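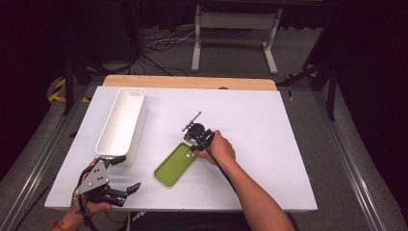

A green phone case and a white storage bin on a white board.

Grostcombe, the second novel by Oona Nurmi, is reissued by Hegarty in a translation by Danica Babić. The text runs to 245 pages, with nine more of notes. Babić works from the first printing and restores a chapter dropped from later ones. Place names are left in the original spelling, and dialect is marked only by word order.

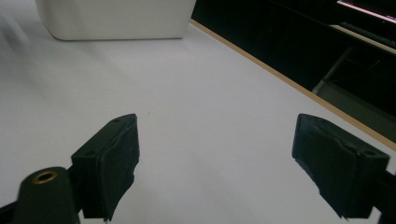
Does the reissue include the author's preface?
It is printed at the back, after the notes, in a shortened form.

The binding is sewn. A hardback follows in January, limited to 431 copies.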